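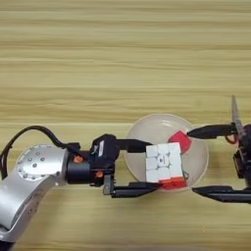 Two robot arms at a plate, with a Rubik's cube in the left gripper.

Clukbridge housewares distributor Sobczak will not be putting robots on its returns bench this year, the company said Friday, after a spring spent looking at whether a pair of arms could take over part of the sorting.

The bench handles 700 returned items on a normal day and close to double that after the holidays. Most of the work is dull. A worker tips out a box, picks through what is in it, and sends each thing to the right bin. Sobczak has had trouble keeping people in the job for more than a few months.

Operations manager Irena Szewczyk said the company looked at a two-armed system from Dristirent, a Zomthorpe firm that leases automation equipment by the month. The tests in April used small household things put on or around a plate, among them a screwdriver, a pair of scissors and a couple of cubes.

"We wanted mixed stuff, different shapes, some of it touching," Szewczyk said. "That's what a return looks like when you open it."

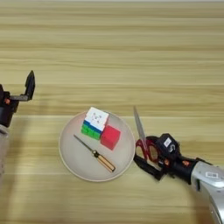
A gripper holds scissors by their red handles beside a plate with two cubes and a screwdriver.

According to Szewczyk, block-shaped items gave the least trouble. Thin things lying flat were harder, and so was anything with a handle that could turn in the grip. Speed was the bigger problem. Her staff clear a 20-item tray in the time the arms needed for a few pieces, she said, and the arms had to be watched.

Sobczak had set a target of 600 items a shift before it would sign a lease. The tests did not come near it.

Felicja Szczepańska, who runs trials for Dristirent, did not dispute that. She said the company has never told customers the arms are ready to work a bench alone, and that kitchens and homes are further off than warehouses.
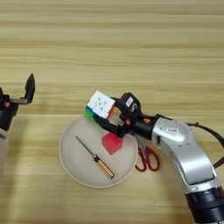

"Picking one thing up and putting it somewhere is in decent shape," Szczepańska said. "Doing it 1,000 times with things it hasn't met before, that's the part we're still working on. People ask me about dishes and laundry every week and I tell them to keep their dishwasher."

Dristirent plans another round of tests with softer fingertips and a wider set of objects. Sobczak has agreed to supply returned goods for it but has made no promise to lease.

The company is hiring two people for the returns bench. Applications are being taken at the Clukbridge office.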